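Tredico Tabletop: episode rules and data card

Scope

Rules for recording and labeling simulated pick-and-place episodes in the Tredico set. They apply to the Faton and Zurel task groups. Episodes that break a MUST rule are dropped at export.

Recording

The arm base MUST stay on its pedestal pose for the whole episode. Object poses are drawn from the seed file and MUST NOT be edited by hand. Each task group holds 1000 episodes, with 50 set aside for validation.

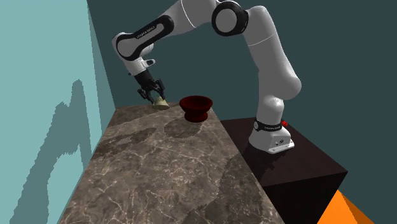 Simulated arm with gripper lowered at the beige object, red bowl to the right.

Labeling

Mark "grasp" at the first step where both fingers report contact. A closed gripper with contact on one finger is labeled "touch". Do not infer contact from rendered frames; use the contact log. Shadows are rendered at low resolution and SHOULD NOT be used as a cue for height.

Known issues

Seed 2006 fails to load in Zurel. Fixed in the Sasaki exporter, version 2.

Last change: 5th September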